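Guides > Jornetti Arm Kit > Home and Shared Workshop Builds > Section 3: Rehearsing the First Pick

We use cookies to remember your language and your place in the guide. Accept / Manage settings

3.1 Before you start

By now your Jornetti arm should be built, cabled and talking to the computer, and we know how tempting it is to let it grab something right away. Give yourself one more evening first. The Kuder simulator lets you run the whole pick and place on screen, where a bad number costs you nothing but a restart, and most people come away with a much better feel for how the arm likes to travel.

You will need the Birnier bench file (it was copied over when you installed Kuder) and the settings you saved at the end of Section 2.

3.2 Running the pick

1. Open Kuder and load the Birnier bench file. Let it finish loading before you touch the sliders.

2. Set the speed limit to 26 percent. You can raise it later, once you have seen a few clean runs.

3. Set the travel height to 200 mm and press Home.

4. Place the cube from the Parts menu, then the plate, leaving some open table between them.

5. Press Step to move through the pick one motion at a time.

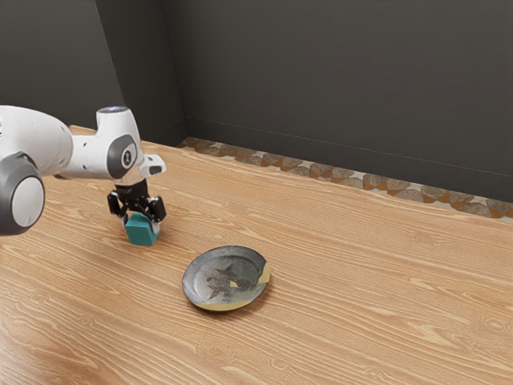 Lift height is the setting people most often want to skip, and we do understand - it feels like fussing when the arm is already moving so nicely. Please take a minute over it anyway. Pause with the fingers closed and look at the space under the cube. When it is held just above the wood, as it is with our teal one, the next move needs to be straight up. A sideways move at that height takes the cube directly toward the rim of the plate, and on a real bench that can mean a scratched plate or a strained finger. Enter your lift, press Step again, and only then let the arm travel across.

Note: If the fingers close to one side of the cube, go back to the tool offset in Section 2 and correct it there. Nudging the cube over to meet the gripper will work on screen, but the same error will be waiting for you at the bench.

3.3 Checking the overhead view

6. Press Home again so that the arm is well out of the way.

7. Choose View, then Overhead, and wait for the picture to settle.

8. Open the Daher color finder and click once on the teal.

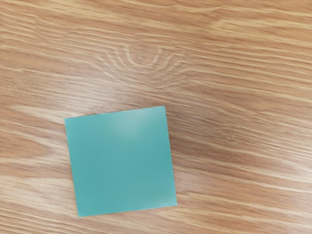 9. Move the tolerance slider up slowly until the outline follows all four edges, then stop. Going further usually starts to pull in bits of the table, and wood grain can be surprisingly stubborn once it has been picked up.

10. Set the finder's time limit to 300 ms and save the profile under a name you will recognize next month.

11. Repeat the pick 3 times from the beginning, using the saved profile.

Caution: Simulator settings do not switch on the safety stop of the real arm. Before you send a saved profile to the bench, test the stop button by hand and keep your fingers away from the gripper. In a shared workshop, let the people near you know that the arm is about to move.

Was this section helpful? 26 comments | 200 shares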